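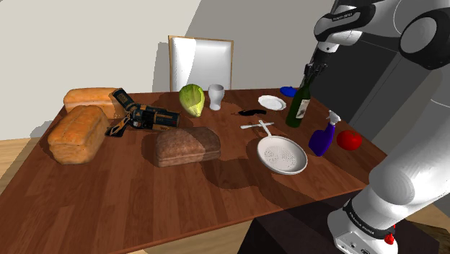
Aidan Ó Briain

3.2 Collecting the demonstrations

I drove the simulated arm myself for every demonstration in the Wanik set, 41 of them on the bottle task alone, with a handheld controller and a lot of coffee. Figure 2 shows the gripper closed on the neck of the wine bottle, with the spray bottle and the tomato close by. I tried coming in from the side at first and kept clipping the neighbors, so I switched to reaching down from above - much easier on my wrist, too!

The clutter stays on the table on purpose (bread, a power tool, a strainer and so on), and I never tidied up between runs. Each demonstration was cut off at 600 steps. If I fumbled a grasp and recovered, I kept the recording, fumble and all. Runs where I lost the bottle completely went into a separate folder, and we come back to those in Section 5.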